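# wikerham-sim: notes before anyone signs for hardware

Jurkia wants us to order 8 grippers in May, on the strength of this set. I'd hold off. The set has 34 simulated episodes over 5 table layouts, all rendered, and Hurnomik's quote assumes the policies carry over to real arms. I have seen no evidence for that.
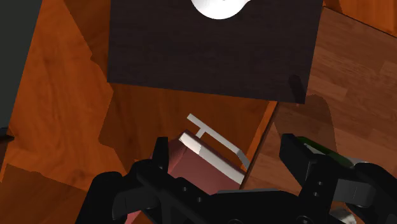
*Wrist view, simulated. Pink container with thin white handle, at the gripper.*

Known gaps:

- Handles this thin are easy to draw and hard to grasp. No real trials yet.
- The black gripper body hides the lower part of the container, so budget for a second camera per arm. The quote leaves it out.
- Spare fingertips are priced for 12 months. Prieto went through theirs faster.

My proposal is to buy one arm, run the same tasks on it, and compare - then talk about the other seven. Abdelghani Ait Brahim disagrees and his numbers are in `budget/`.

Questions about the spreadsheet go to Cayetano Barrios. License terms still open.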